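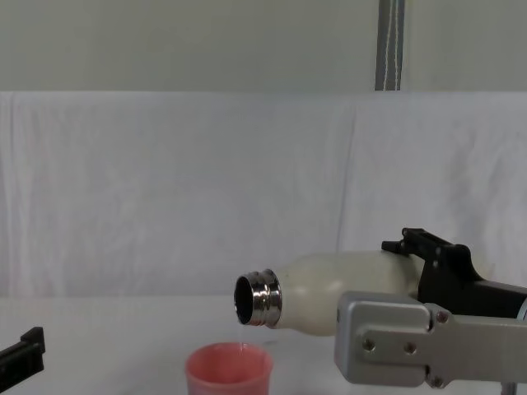 Galemgate Walking Club
Minutes of the October meeting

Held Wednesday, 7:00 p.m., upstairs room, Galemgate library
Chair: Nuria Birhane
Present: 11 members. Apologies were received from two others.

1. Minutes of the last meeting
Accepted with one correction. The start point for the Purkora walk was given as the north lot. It should read the south lot, by the boat ramp.

2. Matters arising
The key to the storage cabinet has been found and is back on its hook at the library desk. The trail map order is still open. The printer wants a new file because the old one has the closed footbridge on it. Nuria will send the corrected file.

3. Money
The club account stands at $106 after paying for the room. Dues for the new season have started to come in. Members who pay in cash should put it in an envelope with their name on the outside. No change to the dues was proposed.

4. Report on the Purkora walk
The walk went ahead in light rain. The group took the lower path both ways, as the upper path was muddy past the second gate. One member turned back early with a sore knee and was driven home. The pace was too quick for the back of the group on the return leg. It was agreed that the leader will stop at every trail junction until the last walker comes up.

5. Water and hot drinks
The tap at the Purkora trailhead has been shut off for the season, and the one at Wivisano is not reliable. Walkers need to carry all the water they will want for the day. There was some talk of bringing a large shared container. Several members said it would be heavy and that it would end up on the same person's back each time. Agreed: everyone brings their own insulated bottle and a small cup. The club will not buy disposable cups again. Tea and coffee after the walk can be had at the Siriwardena bakery, which is open until 3 on weekends.

6. Next walk: Wivisano loop
Meet at the library at 8:30 a.m. to share cars. Parking at Wivisano is limited and we should take as few cars as we can. The loop is mostly flat, with one steep part after the dam. Boots are advised. Dogs must be on a leash through the farm section. The farm has asked that walkers close both gates and stay off the planted strip. If there is a wind warning, the walk moves to the following weekend and a notice goes out by email the night before.

7. First aid kits
The club has two kits. One is short of bandages and blister pads, and the tape in the other is past its date. Up to $20 was approved to restock them. Both kits will go on every walk, one at the front and one at the back.

8. Other business
A member asked whether a shorter walk could be offered for people coming back from injury. This was well liked. Nuria will look at the old canal path and report at the next meeting.
A green rain jacket was left in a car after the Purkora walk. It is at the library desk.
The email list has several addresses that bounce. Please check that yours is right on the sheet by the door.

Meeting closed at 8:15 p.m.

Actions
Corrected map file to the printer: Nuria Birhane
Canal path check: Nuria Birhane
First aid supplies: to be bought before the Wivisano walk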